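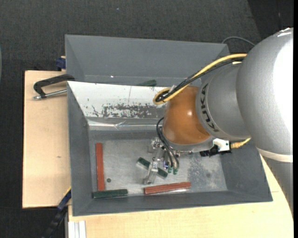
Search tickets Type a keyword or ticket number Go

Label printer drops jobs after the overnight queue purge
Product: Tridimow Print Spooler
Site: Gosbridge, packing office
Opened by: Rommel Bañez
Status: Resolved, monitoring until end of March

Problem as reported

Shipping labels sent from the packing office stop printing partway through a batch. The spooler shows every job as "Complete". The printer reports no fault and its ribbon and media sensors read normal. Small batches print in full. Batches of 1000 labels stop at a different point each time.

Environment

Printer is on a wired connection with a fixed address. Spooler version 7, upgraded from the previous release in the same week the fault was first noticed. Two queues are defined on the print server: CESAR (shipping labels) and TAN (returns labels). Both point to the same printer.

Log

06:40 – Restarted spooler service. Sent a test batch to CESAR. Stopped early, job marked Complete.

06:55 – Replaced patch cable and moved to a different switch port. No change. Original cable put back.

07:20 – Printed the same batch from a laptop connected by USB, spooler bypassed. Full batch printed. Printer hardware and label template ruled out.

07:45 – Disabled TAN and resent to CESAR. Full batch printed. Enabled TAN again and the fault returned on the second attempt.

08:10 – Debug logging turned on. TAN sends a status poll to the printer every 19 seconds, even with no jobs waiting. When a poll lands during a long CESAR job, the printer closes the open session. The spooler reads the closed session as end of job.

08:30 – Compared queue settings. TAN has "Exclusive status check" ticked. CESAR does not. The box was clear on both queues in the settings backup taken before the upgrade.

Fix applied

1. Cleared "Exclusive status check" on TAN.
2. Raised the session timeout on both queues to 4000 ms.
3. Restarted the spooler and power cycled the printer.

Three full batches sent to CESAR with TAN enabled. All printed to the last label.

Notes

The overnight purge in the ticket title is unrelated. It clears finished jobs only, and the fault occurs with the purge switched off. Title left as is so the email thread still matches.

Labels missing from the earlier batches have to be reprinted by order number – the spooler will not resend a job marked Complete.

Open item: find out whether the upgrade resets this option on other sites before they move to version 7. Assigned to R. Bañez.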